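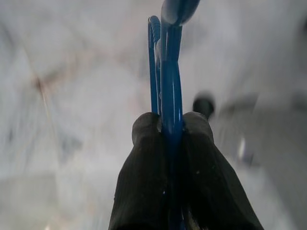
蓝色塑料件,亮面主杆,旁边是带细棱的窄条,窄条上端折成一个小弯。

**十一月,周二,下午,Wokum 二楼工作间**

继续整理塑料小件。上周把三号柜下面两层倒出来以后一直摊在长桌上,今天下决心分完。Reiko Oda 上午来过,帮忙把标签纸裁好了,下午我一个人弄。

先说蓝件。名字还没定,清单上暂写“蓝色细长件”。旧清单里写的是“蓝夹子”,我划掉了,没见到谁拿它夹过东西,留着这个名字以后找起来反而麻烦。Reiko 觉得像某种长柄小工具上拆下来的,我觉得更像整件,两个人都没有根据,先不写进去。

记几条外观,以后补料时对照:

- 颜色是亮蓝,表面光滑,灯下主杆边上有一道很明显的反光。
- 主杆细,中段略微鼓向一侧,不是直的。
- 端头圆而扁,像小桨。
- 主杆旁边那条更细,上面有一道一道的小棱,靠上的位置弯得很紧。
- 两条之间靠上还有一点灰蓝色的料,看着像折叠或者叠层。拆不拆开看,等 Reiko 定。

材料不明。旧清单写 PP,没有出处,也没有供应商的料单,我在后面打了问号。Verschueren 那边说可以代查,要寄一件过去,信封已经写好放在门口架子上,还没寄。

分拣办法试了两种。第一种按颜色,快,可是蓝的里面混着三四种完全不同的东西,长短差太多,放一个盒子里互相勾住,拿一件带出来一串。第二种按形状:细长的、扁的、圆的、带齿带棱的。慢一些,但盒子里整齐。最后用第二种,颜色只写在标签上。带棱又细长的归哪一类争过一次,现在统一归细长,标签右下角加一个“棱”字。

盒子用 Vondero 的浅盒,内长 300 mm。细长件平放,端头朝同一边,别竖着插。上次竖着插的那几件有两件弯了,放平一晚上也没完全回来,已经单独装袋,袋上写“弯”,不要混回去。

今天分完的编号到 19。没有编号的剩在灰色托盘里,主要是碎片和看不出完整不完整的。碎片先别扔,Gendine 的清单要等他们那边对过一遍。

称重:细长件那一盒连盒 400 g,空盒没称,明天补。秤开机以后读数会飘一阵,等它停了再记。下午三点多记的那个数不要用,我已经划掉了。

擦拭。桌上这批有灰,微湿的布擦一遍,再用干布收一遍。棱那一面布擦不进去,换软毛刷,顺着长边走。横着刷容易把小弯那里带起来,我刷第一件时就这样,没坏,手上要轻。酒精没有试,等知道材料再说。

拿取也记一下:捏中段靠下,两侧同时受力。只捏端头的话整件会转,旁边那条窄的也容易翘开。主杆很滑,戴丁腈手套比光手好拿,棉手套不行,绒会挂在棱上。

顺带:长桌靠窗那头有点晃,我在桌腿下垫了折起来的纸板,算临时的。标签机快没色带了,柜子里那卷型号不对。

待办

- [ ] 称空盒,补净重
- [ ] 蓝件寄 Verschueren,先量长度再封口
- [ ] 灰托盘里的碎片拍照,发给 Gendine
- [ ] 问 Reiko:灰蓝色那一层要不要拆开看
- [ ] 色带
- [x] 细长类标签全部重贴
- [x] 三号柜下层擦干净

补一条,晚上收工前:扁件那一盒盖子扣不严,里面有一件翘着。换了个方向放还是顶着盖子,先拿出来搁在盒面上,用纸条写了编号。明天谁先到,麻烦找个深一点的盒子换掉,旧标签揭下来还能用。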